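Cleaning up after the election: signs, stickers and paper
Uwe Lammers, 30/08/2023

In our town the vote for the county council was in June, and many people still have the yard signs in the garage. I had 21 of them, because I helped one of the candidates in Cincombe. These are the things which worked for me.

Yard signs. Pull the metal legs out first and wipe them with a dry cloth. Wash the plastic part with warm water and a little dish soap, then let it stand overnight. The clean signs are good for putting under paint cans, or under a car which loses oil. Please check the rules of your town before you leave a sign outside – in Cincombe the fine is 76 dollars for each one.

Bumper stickers. Warm the sticker with a hair dryer, lift one corner with an old plastic card and pull slowly. The rest of the glue goes away with cooking oil. Wait five minutes, then wash with soap. Do not use a metal scraper on the paint.

Window posters. Old tape becomes hard in the sun. I put a wet paper towel on it and go to drink a coffee. White vinegar helps with the gray marks.

Flyers. The shiny ones burn badly, so do not put them in the stove. Ours go with the normal paper. Letters with your name and address I tear by hand before.

Buttons. Keep them in a jar with a lid, with a spoon of dry rice inside.

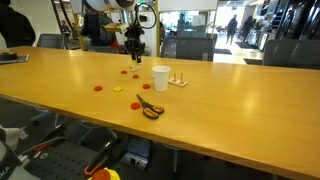 Reading time: 2 min

If you have a better method for the tape, please write to me.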